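Granditz Outplacement Portal: Six Weeks With the Service My Employer Paid For

When my department was closed in September, the severance packet had a folder in it with a login for Granditz, an outplacement service. A lot of companies now add one of these to the package when they let people go. You get a set period of access to a coach, a resume review, a job board and some recorded classes, and the company can say it helped you land somewhere else.

I used it for 6 weeks, most days, and took notes. My background is in purchasing for a mid-size distributor, so keep that in mind if your field is very different.

Signing up

The first login took longer than it should have. The code in my packet was tied to my work email, and my work email had been shut off that same afternoon. I had to call the support line, wait for a callback, and have them move the account to a personal address. It was sorted out by the next morning. If you get a packet like this, change the email before you leave the building if they let you.

After that there is an intake form. It asks for your last three jobs, your target pay, how far you will travel and whether you would take contract work. It doesn't ask when your severance runs out, and for most people that date decides how choosy they can be.

The coach

My plan included 9 calls with a coach, half an hour each. This was the best part of the service. The coach I was assigned had worked in hiring for manufacturers and knew what a purchasing manager does without being told. She read my resume before the first call. She told me the top third of it was about my employer and said very little about me, and she was right.

We spent two calls on how to talk about the layoff itself. Her advice was to say it in one sentence, give the size of the cut if it was public, and go on to the next thing. I had been explaining it for two or three minutes at a time.

You can only book calls between 9 a.m. and 4 p.m. Eastern. For someone out of work that may sound fine, but I was picking up temp shifts by the third week and had to give up one call because of it. Unused calls don't carry over when the plan ends.

The resume tool

Granditz has a tool that scores your resume against a job posting. I ran mine against several postings and found the score moved mostly with exact wording. Changing "vendors" to "suppliers" raised it a lot. Whether real employers' software works that way I can't say. My coach told me not to chase the number, which made me wonder why it takes up half the home screen.

The export to a plain document works well. The export to PDF pushed my last job onto a second page every time, and I ended up making the PDF myself.

The job board

This was the weak part. The board claims 2,000 new listings a day, but the ones I saw in my area were nearly all copied from public sites, and some were gone when I clicked through. I found the same warehouse supervisor job listed under four titles. The filters for distance and pay work. The filter for remote jobs does not, at least not reliably - I kept getting jobs that wanted three days a week on site.

Alerts come by email once a day, early. You can't change the time.

Classes and groups

There are recorded classes on interviewing, salary talks, unemployment benefits and so on. The one on benefits was too general to be of use, since the rules depend on your state. The one on salary talks is good and I watched it twice, once at my desk and once at the kitchen table the night before an interview.

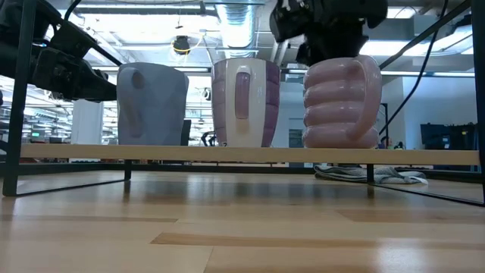
Nandini Rao wrote to me after I mentioned the service on an alumni list, and said the weekly group calls had done more for her than the coach did. She had been cut from Pullstead along with most of her team, and she said hearing eleven other people stumble through the same answer was what got her to shorten her own. She also warned that the group times change from week to week and the calendar doesn't always catch up.

I went to two of the groups after that. One was useful. The other was mostly a man arguing with the host about noncompete agreements.

Price and alternatives

My employer paid, so it cost me nothing. If you buy it yourself the plan I had is $400, and at that price I would look around first. Ofori sells coaching calls one at a time with no portal attached, and if you already have a decent resume that may be all you need. Flondeo has a better job board but the coaching is by text message only. I tried its free week and didn't care for it. Your state workforce office will also review a resume for free, though in mine the wait was long.

One more thing to ask, if you are still at the signing stage: some employers will pay out the value of the outplacement plan in cash. Mine wouldn't, but a coworker in another division asked and got part of it.

Would I use it again

If it came with the package, yes. I would book every coach call in the first week, go to the groups early, and turn off the job alerts. I would not spend my own $400 on it. I had two second interviews by the time my access ended, one from a posting I found myself and one through a former supplier.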